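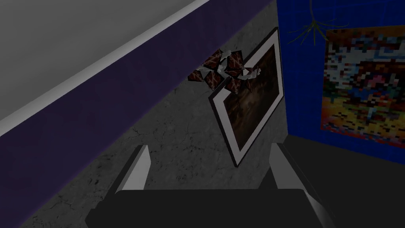
레보브(Levov) 침투성 콘크리트 바닥 강화제 300
제조: 풀덴(Pullden) 건축자재
분류: 바닥 마감재 / 침투성 표면 강화제
제품번호: LV-300

레보브 300은 실내 콘크리트 바닥의 표면 강도를 높이고 분진 발생을 억제하기 위하여 개발된 수성 침투형 강화제입니다. 도포된 액은 콘크리트 표층의 공극으로 스며들어 시멘트 성분과 반응하며, 표면에 별도의 도막을 형성하지 않습니다. 따라서 도막의 들뜸이나 박리가 발생하지 않으며, 바닥 본래의 색상과 질감이 대체로 유지됩니다.

본 제품은 전시 시설, 창고, 교육 시설의 실습실, 기계실 및 지하 통로와 같이 보행과 운반이 반복되는 공간에 적합합니다. 외부에 노출된 바닥, 상시 침수되는 바닥, 산성 약품을 취급하는 작업장에는 적용하지 않습니다. 기존에 에폭시나 우레탄으로 마감된 바닥은 도막을 완전히 제거한 후에만 시공할 수 있습니다.

공급 규격
용기: 밀폐형 드럼, 내용량 49kg
외관: 무색 내지 옅은 유백색 액체
냄새: 거의 없음
희석: 원액 사용(물 또는 용제의 첨가를 금함)
표준 도포 횟수: 3회
보관: 직사광선을 피한 실내, 동결 금지

개봉한 드럼은 당일 사용을 원칙으로 합니다. 잔량이 발생한 경우 원래의 용기에 다시 붓지 말고 별도의 밀폐 용기에 옮겨 담아 제조번호를 기재하십시오. 동결되었던 제품은 해동 후 외관에 이상이 없더라도 사용할 수 없습니다. 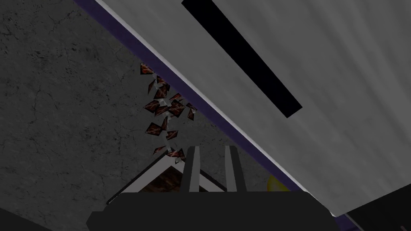
시공 안내

바탕면 점검
신설 콘크리트는 충분한 양생을 마친 뒤 시공합니다. 기설 바닥은 먼지, 유분, 왁스 및 양생제의 잔류물을 제거하고, 물을 소량 떨어뜨려 흡수 여부를 확인합니다. 물방울이 표면에 그대로 남아 있으면 침투가 어려운 상태이므로 연마 작업을 선행하여야 합니다. 연마 후에는 산업용 진공청소기로 분진을 수거하고, 물청소를 실시한 경우에는 표면이 완전히 건조될 때까지 대기합니다.

균열의 처리
강화제는 균열을 메우는 재료가 아닙니다. 표층에 한정된 실균열은 별도 보수 없이 도포할 수 있으나, 균열선은 시공 후에도 육안으로 확인되며 액이 흡수되는 과정에서 일시적으로 더 진하게 보일 수 있습니다. 폭이 진행 중이거나 단차를 동반한 균열은 구조 담당자의 검토를 먼저 받으시기 바랍니다. 보수가 필요한 부위에는 동일 계열의 무기질 충전재인 그레코(Greco) 줄눈·균열 보수재를 사용하며, 충전재가 경화된 후 주변부와 높이를 맞추어 연마합니다.

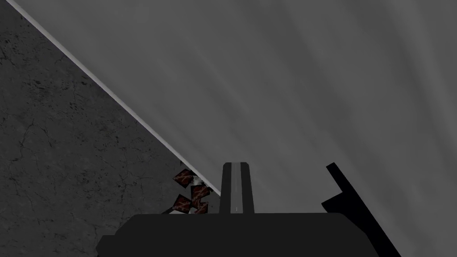 보수재를 사용한 부위는 주변 콘크리트와 흡수율이 다르므로 색조 차이가 나타날 수 있습니다. 외관이 중요한 공간에서는 본 시공에 앞서 눈에 띄지 않는 구역에 시험 도포를 실시하고, 발주처의 확인을 받은 후 작업 범위를 확정하는 것이 바람직합니다. 시험 도포 면에는 도포량과 건조 시간을 기록하여 본 시공의 기준으로 삼습니다.

도포
저압 분무기로 균일하게 살포한 후 극세사 패드 또는 부드러운 솔로 고르게 펴 줍니다. 표면이 젖은 상태를 유지하도록 하되, 액이 고인 곳은 즉시 주변으로 밀어내거나 회수합니다. 고인 액이 그대로 마르면 백색 잔류물이 남으며, 이는 건조 후 제거하기 어렵습니다. 다음 회차는 앞선 도포 면이 손에 묻어나지 않을 정도로 마른 뒤 진행합니다. 유리, 알루미늄 및 도장된 벽면에 튄 액은 마르기 전에 깨끗한 물로 닦아 내십시오.

걸레받이와 벽체 하단은 작업 전에 보양 테이프로 보호합니다. 특히 유색 도장 벽체와 바닥이 만나는 모서리에서는 분무기를 사용하지 말고 패드로 직접 도포하여야 합니다.

유지관리

시공이 완료된 바닥은 중성 세제와 물로 일상 청소를 실시합니다. 산성 세제 및 강알칼리성 박리제는 표층을 손상시킬 수 있으므로 사용을 금합니다. 바닥에 흘린 음료, 식용유, 염분은 신속히 닦아 내야 하며, 장시간 방치된 얼룩은 콘크리트 내부로 흡수되어 완전한 제거가 불가능할 수 있습니다.
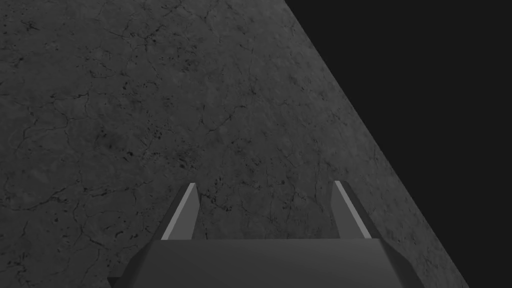 광택이 저하된 구역은 전면 재시공 없이 건식 버핑만으로 회복되는 경우가 많습니다. 버핑 후에도 분진이 묻어나는 구역에는 1회 추가 도포를 검토하시기 바랍니다. 출입구 전면과 운반 통로는 다른 구역보다 마모가 빠르므로 매년 9월 정기 점검 시 우선 확인 대상으로 지정할 것을 권장합니다.

적용 사례

어크게이트(Urkgate) 자료보존관은 수장고 하역 구역과 연결 통로 698㎡에 본 제품을 적용하였습니다. 시설 책임자 음웬데 마코카(Mwende Makokha)는 준공 의견서에서 “운반 차량의 통행이 잦은 구역의 분진 청소 부담이 줄었으며, 도막 마감과 달리 부분 보수의 범위를 작게 잡을 수 있었다”고 밝혔습니다. 해당 현장에서는 하역 구역의 신축줄눈을 먼저 보수한 다음 야간에 구획별로 시공하였습니다.

안전 및 폐기

작업자는 보안경, 내알칼리성 장갑 및 긴소매 작업복을 착용하여야 합니다. 액이 눈에 들어간 경우 즉시 다량의 물로 씻어 내고 의사의 진료를 받으십시오. 도포 중 및 건조 전의 바닥은 미끄러우므로 관계자 외 출입을 통제합니다. 잔액과 세척수는 우수관으로 배출할 수 없으며, 관할 기관의 기준에 따라 처리하여야 합니다.

주문 및 기술 문의

본 제품은 드럼 단위로 공급하며 소분 판매는 하지 않습니다. 견적을 요청하실 때에는 시공 면적, 바닥의 준공 연도, 기존 마감의 종류 및 희망 시공 시기를 함께 기재하여 주십시오. 물질안전보건자료와 시방서는 견적서에 첨부하여 제공합니다.

기술 상담: 풀덴 건축자재 바닥재사업부 라트리스 오카포(Latrice Okafor)
제품 정보 개정일: 2026년 5월 6일

관련 제품
그레코 줄눈·균열 보수재
레보브 중성 바닥 세정제
레보브 극세사 도포 패드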